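August 22, 2025. Notes for the Hundby talk, petitions session (18 minutes, then questions)

**Start**

Hi everyone, thanks for staying after the coffee. I'm going to talk about what happens to a petition once you've handed it in, which is the part I knew nothing about when I sent my first one. I thought somebody important read it that same week! (Pause, let them laugh or not.)

Mine was about the bus to Clodov. The council wanted to drop the evening runs, and a bunch of us got 856 names on paper and online. I was so proud of that number.

**What went wrong**

- Only 321 of them counted. The rest had no street address, or the person lived over the line in Stunel and the rules say residents only.
- The minimum was 168, so we were fine, but I didn't know that until I called the clerk's office. Please call the clerk's office. They were lovely.
- Our wording asked for three things at once. The council took up the easy one (a new timetable board) and marked the whole petition as answered.

*Slow down here, people will be writing.*

**What I'd do now**

One request per petition. Put the address box first on the form, before the name, and people fill it in. Ask which meeting it will be on and get that in an email, then go to the meeting even if you're not speaking. I sat through two hours on drainage in February and I'd do it again, because when our item came up the chair looked over and saw a full row of us.

Also, read the reply twice. "Noted" means they've read it and that's all. "Referred" means it has gone to another body, and you're allowed to ask which one and by what date. I missed that the first time and lost months.

**The Kofler road petition**

Quick one, skip if I'm past twelve minutes. They asked for a weight limit, got turned down, and came back with the same request and a log of trucks kept by people living on the road. Second time it went to a vote and passed by one. Same council, same room! I love this story, don't let me go on too long.

**Last slides**

Leave these up during questions.
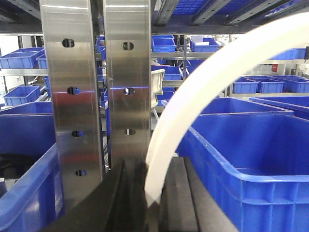
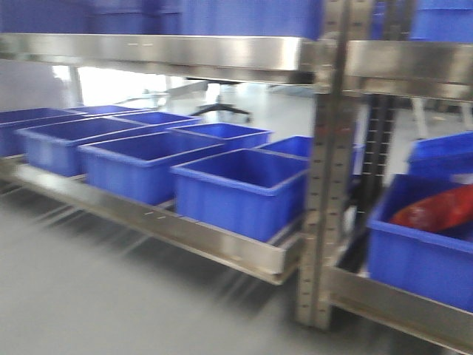

*Slides 11 and 12: steel plates with oval holes; steel shelving and blue bins.*

If it's quiet, ask who here has ever signed something and never heard back. Sign-up sheet for the form-writing evening is by the door, mention it before people start leaving.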